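AMMANN FAMILY RESIDENCE
Kitchen and Common Rooms Meeting
Minutes – Shared Kitchen, Suite 401

Chair: Hortensia Huaranga
Minutes taken by: Wai-kit Peng
Also present: residents of the fourth floor; one representative of Clerna Property Services
Status: approved as corrected

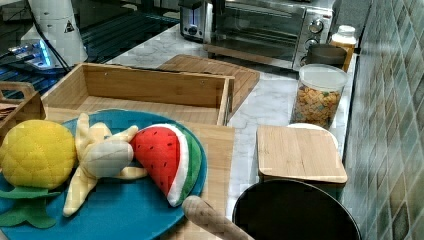
Davosville, July

1. Opening
The Chair opened the meeting at 6:15 p.m. and confirmed that a quorum was present. The agenda was accepted with one change: the item on play materials was moved ahead of the item on appliances at the request of the parents attending, who needed to leave early.

2. Minutes of the previous meeting
The minutes were approved with one correction. Under "Dishwasher," the words "after each meal" should read "after the evening meal." Mr. Peng will amend the posted copy.

3. Play materials kept in the kitchen
The Chair reported that the plush fruit set (pineapple, peeled banana and watermelon wedge) has been kept on the large blue plate on the counter, with the open wooden box behind it. Several parents spoke in favor of leaving the set in the kitchen, as younger children use it while meals are being prepared. One resident objected that the plate is a serving plate and should be available for food.

After discussion it was agreed that:
a. The plush fruit will remain in the kitchen.
b. The wooden box will be used to store it, and the blue plate will be washed and returned to the cupboard.
c. The box will be moved to the low shelf by the door so that children do not reach across the counter.
d. The plush fruit will be laundered on the first of each month. The care label permits a gentle cycle – Mr. Peng has checked this with the supplier, Benen.

A request to purchase more pieces for the set was deferred until the fall.

4. Toaster oven and toaster
The representative of Clerna Property Services presented the results of the kitchen walk-through. The principal concern was the use of the top of the toaster oven as a shelf for folded dish towels. The house rules already state that nothing may be placed on a heating appliance, whether or not it is in use. The representative asked that the rule be applied without exception.

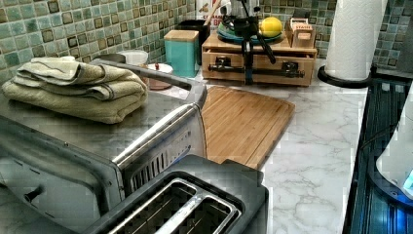 The green towels will be moved to the second drawer to the left of the sink, which currently holds takeout menus and spare batteries. The menus will be discarded. The batteries will go to the front desk.

There was some discussion as to whether both the toaster oven and the two-slot toaster are needed. Residents who cook for one person prefer the toaster. Families prefer the oven. The Chair noted that the counter between the appliances and the stovetop is the only good work surface in the room and that it should be kept clear for food preparation. A proposal to remove the toaster was put to a vote and was not carried. Both appliances will stay, and each is to be unplugged after use. The crumb trays will be emptied by the household on kitchen duty.

5. Cutting board
It was agreed that the bamboo cutting board may stay out on the marble-patterned counter between uses. It is to be washed by hand and dried upright before it is put back. Raw meat is to be cut only on the plastic boards in the lower cabinet.

6. Dry goods and containers
The turquoise canister with the wooden lid carries no label that residents could recall, and those present did not agree on whether its contents are shared. The owner is asked to notify the Chair. Pending a reply, the contents are not to be used. All personal food must be marked with a name and room number, as set out in Rule 27.

7. Backsplash
Residents asked which cleaner is suitable for the green mosaic tile. Clerna advised warm water and mild dish soap. Abrasive powders are not to be used on the grout.

8. Actions
Move towels and clear drawer – W. Peng
Relocate wooden box to low shelf – H. Huaranga
Reprint appliance notice in larger type – Clerna
Correct previous minutes – W. Peng

9. Other business
A resident asked that the window be kept open when the toaster oven is in use. Referred to the next meeting.

The meeting was adjourned at 7:27 p.m.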